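Trosholm Releases Towel-Folding Demonstrations Recorded by Remote Control

Dec 25, 2025

Trosholm has released a set of 1,800 recorded demonstrations in which a human operator guides a robot arm through folding and flattening a towel. The recordings come with the control software used to make them and a training script that runs on a single graphics card. The release covers one task family, cloth on a flat surface, and one model of arm.

The demonstrations were recorded by 7 operators at the company's Mostmont site, beginning in July. Each operator drove the arm from a separate desk using a small leader arm, a passive copy of the working arm with encoders in its joints. Moving the leader moves the follower. Joint positions from both arms are logged together with camera images, the gripper command and a text label naming the step.

Why cloth

Cloth is hard to handle with scripted motions. A rigid part has a pose that can be measured once and used until the part moves. A towel has no fixed shape, and the same corner can end up on top, underneath or inside a fold from one attempt to the next. Programs that look for corners tend to fail when none is exposed.

Recorded demonstrations get around part of this problem by letting the operator decide where to grasp. The operator sees a crumpled towel, picks an edge and pulls, and the log keeps both the view and the motion. A model trained on enough of these pairs learns to produce a motion from a view. It does not need an explicit description of the cloth.

"We tried corner detection for a long time and it was fine on a towel that was already mostly flat," said Bastian Janssen, who leads the manipulation work at Trosholm. "Operators go for a ridge and drag it until a corner shows up. Writing that down as a rule is difficult. Recording it is easy, if the operator is comfortable with the controls."

Two ways of showing the task

The first recordings were made by hand guiding. In this mode the arm's motors compensate for gravity only, and the person holds the wrist and walks it through the motion. Hand guiding needs no second arm and gives a good feel for contact. It also puts the person's hands and forearms in the camera view, and a model trained on those images can learn to depend on them.

The company moved to remote control after the first batch. With the operator at a desk, the camera records what it will record later when the arm runs by itself. The cost is a loss of feel. The leader arm is passive and sends nothing back to the hand, so operators have to judge from the camera view whether the gripper has caught one layer of cloth or two. Double grasps were the most common error in early sessions, according to the release notes.

Of the 1,800 demonstrations, 608 were made by hand guiding and the rest by remote control. Both kinds are stored in the same file format, and a field in the header says which is which. The training script ignores the hand-guided images by default and uses only their joint data.

Station layout

Stations are built at floor level. A flat board serves as the work surface, with the arm on a low mount beside it and stands placed at the sides. The board gives the towel a plain background in a color well separated from the cloth. Release notes ask anyone rebuilding the station to pick a matte board, because glossy ones reflect ceiling lights and confuse the depth camera.

Camera placement had a larger effect than expected. A view from head height shows the whole board and most of the arm, and operators preferred it for deciding where to grasp. It is poor at showing the gap between the fingertips and the cloth. A second camera at the wrist covers that gap but sees almost nothing while the gripper is closed on the towel. The published model takes both views. A version trained on the head view alone is included for comparison and scores lower on the flattening task.

Timing is handled by a small clock board from Diekmann that triggers both cameras and stamps the joint readings. Earlier sessions relied on software time stamps, and images drifted against the joint data by several samples during long recordings. Those sessions were discarded.

Control and latency

The leader arm is sampled at a fixed rate and its joint angles are sent to the follower as position targets. A filter on the follower side limits speed and acceleration. Operators can turn the filter down, but the default setting was used for every published recording. Janssen said that fast motions gained little in this task. The cloth tends to swing and settle somewhere else.

A foot switch pauses the link. While it is paused the leader can be moved back to a comfortable position without moving the follower, much like lifting a mouse from a desk. On release, the software applies the offset between the two arms and ramps it in over a short period. The pauses are kept in the logs and marked, so that training code can cut them.

The link runs over a wired network within one building. The company did try a session between Mostmont and its office in Brikach and found that the added delay led operators to work in short moves with a wait after each one. Policies trained on those recordings copied the waiting. None of the Brikach recordings are in the release.

Labels and failed attempts

Each recording is divided into steps: approach, grasp, lift, drag, release and smooth. Operators mark the start of a step with a second pedal. A reviewer then checks the marks against the video and corrects them where needed.

Failed attempts were kept when the operator recovered without outside help. A dropped corner followed by a new grasp stays in the file, with the drop marked. Recordings in which a person had to reach in and reset the towel were removed. The reasoning in the release notes is that a model needs to see what a bad state looks like and how to get out of it, and that clean demonstrations alone leave it with nothing to do after its first mistake.

Start states vary. Some recordings start with the towel dropped in a heap, others with it folded once and off center, and others with one edge tucked under. The reset procedure calls for a different start each time and sets no order for them.

Limits

The data covers towels on a board and little else. No shirts or other shaped garments are included, and the towels are all of similar thickness. The arm has one gripper, so folds that need two points held at the same time are outside the scope. The release notes also state that results drop sharply if the board is moved relative to the arm by more than a hand's width. Collecting data with the board in varied positions is planned.

Transfer to other arms has not been tested by the company. The joint data is specific to the arm used, although gripper positions in board coordinates are stored alongside it and could be used with a different model.

Janssen said the next set will be recorded with a leader arm that has small motors in the wrist and gripper, giving the operator a sense of grip force. Its target is 3,000 demonstrations, including two-layer grasps made on purpose.

With the tan towel resting in a loose triangle on the green board, the arm with the pink link lies along the near side of the surface.

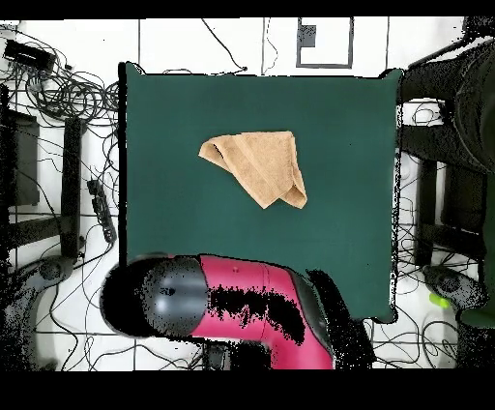 Availability

The recordings, control software and training script can be requested from Trosholm through its Mostmont office. Drawings for the leader arm are in the same package. The license permits research and teaching use.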